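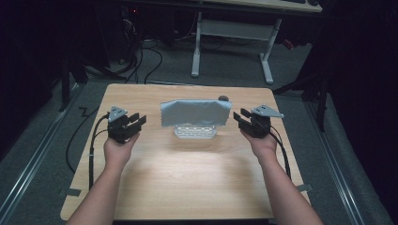

Week 5. Forearms over the table, palms up.

Okay, notes for the forearm and wrist session, for those of you who missed it and those of you who were there but (I saw you!) stopped writing when the tea came round. This is the drawing course, so I'm keeping the anatomy to what you need in order to put an arm on paper and have it look attached to somebody.

The big thing is that you have two bones in there, the radius and the ulna. Lay your arm out palm up and they sit side by side. Now turn your palm down and the radius rolls over the ulna, so the two of them cross. The elbow end of the ulna hardly moves at all. Try it with your other hand wrapped around your forearm and you'll feel everything slide. The fancy words are supination for palm up and pronation for palm down, and I remember the first one because you can hold soup. Old joke, sorry, but it works.

What does that do to the outline? Palm up, the forearm is widest and flattest toward the elbow, and the bulk on the thumb side is easy to find. Palm down, that bulk twists across the top and the whole shape gets rounder. Ifigeneia Petridis asked why her arms always came out like rolling pins, and I think it's this: she was drawing both edges as matching curves. They don't match. The high point on the outer edge sits closer to the elbow than the high point on the inner edge, so if you draw a line between the two it slants. Get the slant in first and worry about the rest later.

The wrist is a box, by the way, wider than it is deep. I will go on saying this until March. When the hand tips up or down the box stays put and the hand hinges off it, and you get those little creases on the bending side. Two or three light marks are plenty!

Foreshortening next. If the arm is coming at you, or going away from you, forget how long you know it is. Measure with your pencil, put in the near shape and the far shape, and let them overlap. I like the exercise from the Broncombe handouts where you draw the forearm as a stack of slices, like a loaf, and then join up the outsides. Apostolos Karamanlidis did a lovely one from his own arm resting on the desk, and it's pinned up by the door if you want a look.

For next time:
Fill 2 pages with your own non-drawing arm, one page palm up and one page palm down. Keep each drawing under 5 minutes.
Mark the elbow bump and the wrist bump on the little finger side on every single one.
Bring something soft, charcoal or a 4B, and the big paper.

We'll be doing knuckles. Please take your rings off before you sit down to draw, they slow everyone up.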